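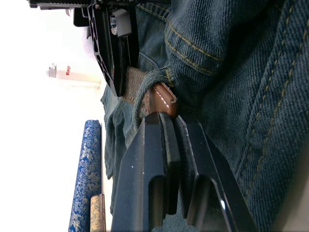
## 4. Exporting your transaction history for tax filing

Mutska keeps a record of every buy, sale, swap and transfer in your wallet. Use the steps in this section to turn that record into a gain and loss report. You need a verified account and the desktop version of Mutska. The phone app can display reports but can't create them.

### 4.1 Before you start

- Connect every wallet and exchange account you used during the tax year. A missing account shows up later as coins with no purchase price.
- Set your home currency under **Settings > Region**. Changing it afterward clears any draft reports.

### 4.2 Create the report

1. Open **Reports** and select **New tax report**.
2. Choose the tax year. The default is the last full year ending in December.
3. Pick a cost basis method. If you filed with a particular method before, ask your tax preparer before choosing a different one.
4. Select **Check for gaps**. Mutska lists any transfer it can't match to a second account.
5. For each unmatched transfer, select **Internal**, **Gift** or **Payment**.
6. Select **Build**. Leave the window open until the status line reads *Complete*.
7. Save the file as PDF or CSV.

**Note:** A single CSV file holds up to 2,000 rows. Longer histories are split into numbered files. Send all of them to your preparer.

**Note:** Drarnell accounts import trading fees as separate entries. Turn on **Merge fees** before step 6 if you want them added to the purchase price.

### 4.3 Importing from Drindent

Drindent exports use a different date order. In the import window, set **Date format** to *Day first*, then load the file. Check the first few rows against your Drindent statement. If they don't agree, select **Undo import** and try again.

**Caution:** Don't import a file and connect the same account directly. Each trade will be counted twice.

### 4.4 Error messages

**Code 13:** The file is password protected. Remove the password and reload.

**Code 49:** A sale has no matching purchase. Add the missing wallet, or enter the purchase by hand under **Edit > Manual entry**.

Staking rewards are covered in section 5.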